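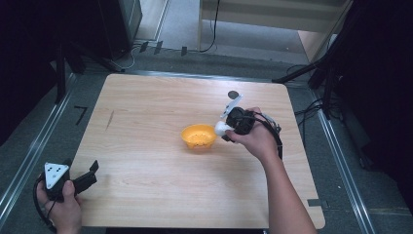 The orange bowl on the square table.

I had rented the room over the Garrido bakery for 80 a month, and I loved it before I had even put the key down! Gray carpet, a smell of bread coming up through it, and a pale little table with rounded corners that I would have paid for all by itself. My aunt's bowl went on it first. It had come all the way from Drasstead in a sock, over 784 miles, and it glowed on that wood like a small sun.

Then the soap.

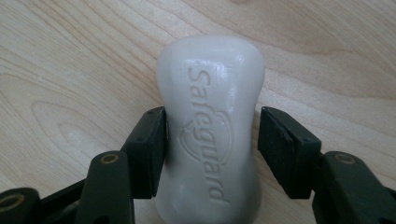 She always bought Safeguard, the white kind, and she kept a bar in every drawer, so her sweaters and her letters and even her stamps smelled clean. I held it up to my nose and I was nine again, in Brukbridge in May, with the windows open and my hands scrubbed pink for supper - oh, those suppers!

I wanted to give everything a place that same evening. The bowl could live on the windowsill, the soap by the sink.
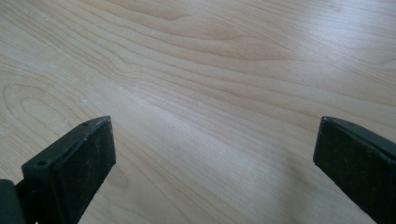 And the table I would keep for writing to her. I ran my palm along the grain, all those fine curving lines, and went to look for a pen.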